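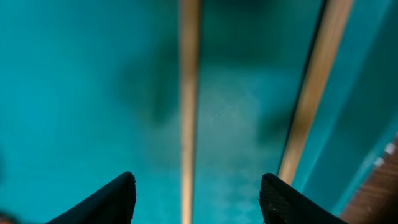

3. Juni 2026 – Vom türkisen Tablett

Nun liegt es also doch wieder auf dem Holztisch, mein liebes türkises Tablett, und ich freue mich jedes Mal an dieser Farbe, als hätte ich sie mir selbst ausgedacht. Zorica hatte es mir im Mai zurückgebracht, in eine alte Zeitung gewickelt, und seitdem stand es hinter den Backblechen und wartete. Gestern Abend habe ich es endlich hervorgeholt, und heute durfte alles darauf, was gerade so zur Hand war: der große Teller, das weiße Schälchen, die beiden Stäbchen und unten am Rand noch eine Karotte, die eigentlich in die Suppe soll.
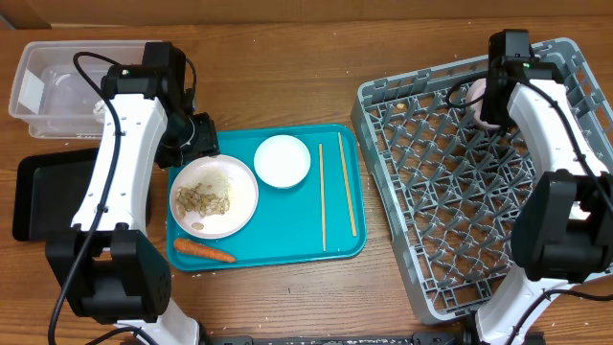
Das Tablett mit Teller, Schälchen, Stäbchen und Karotte

Ich könnte so einen Tisch ja stundenlang anschauen. Das Holz wirkt neben dem Türkis gleich viel wärmer, finde ich, und Raymonde hat neulich am Telefon gemeint, ich solle doch einmal eine Decke darüberlegen – aber nein, das wäre mir zu schade.

Mit dem Aufräumen bin ich natürlich nicht so weit gekommen, wie ich wollte. Der Reis und die Schalen müssen noch auseinander,

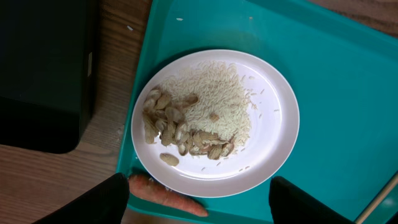

und das ist genau die Art von Fummelei, bei der ich ins Träumen gerate und an die Sommer bei Tante Theano denken muss, wo wir am Küchentisch saßen und kein Körnchen verloren gehen durfte. Sie hätte mit mir geschimpft, ganz lieb, und dann selbst mit angefasst! Für die Suppe fehlt mir noch Sellerie, 200 Gramm stehen im Rezept, den hole ich morgen früh. Und Chrysanthi muss ich zurückrufen, sie wartet sicher schon.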